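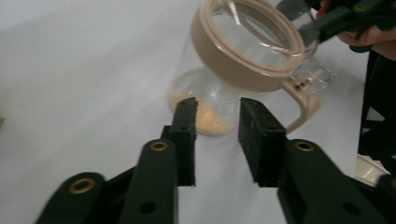

The Pitcher I Couldn't Leave Behind

Search this site Enter keyword Go

I went into Hanach for a dish towel. One dish towel! I came out 40 dollars lighter with a glass pitcher wrapped in newspaper under my arm, and I still don't own a decent dish towel.

It's a clear glass thing with a wide tan band around the rim, silicone, and the band is what got me. I've had plain glass pitchers before (two of them, both from the big Orkasico store off the highway) and both went the same way, knocked on the faucet while I was rinsing them. A little tick of a sound and then a chip right where you'd pour. So when I saw one wearing what looked like a fat rubber bracelet, I picked it up, put it down, walked over to the towels, and came straight back.

My sister thinks the band is ugly. She says it looks like something off a piece of plumbing. I think it's the color of a good oatmeal cookie, and on my white table it's the only warm thing there until somebody puts out food.

Let me tell you about the table, because the two go together now. It came from Rivadeneira, the secondhand furniture place on the corner, and it's been white for as long as I've had it. White tables are a pain. Every coffee ring shows, every crumb, every bit of pencil. But put clear glass on one in the morning and you get those soft gray shadows, and I'll stand there holding my toast and looking at them like I've got no job to go to.

What goes in it? Mostly water with cucumber, if I'm being a grown-up. In April I start making iced tea, and I make it strong, with the tea bags left in way past the time it says on the box, then a lot of ice and half a lemon. My mother used to add a pinch of baking soda to take the bitterness off. I tried it and tasted baking soda, so maybe I pinch bigger than she did.

Washing it is easy enough. I get a bottle brush down inside, then run my thumb along the edge of the band, where I worry about tea collecting. I dry it upside down on a rack with one side propped up so the air gets in.

I did look at the fancy ones from Hunent afterward, just to see what I'd missed. The one I liked was 79 dollars, and it had a lid, and I know myself with lids. I'd lose it by summer. There's a drawer in my kitchen that's nothing but lids, and I couldn't match most of them to anything.

So the pitcher stays out on the table, and the mail goes on the chair. I still need that towel.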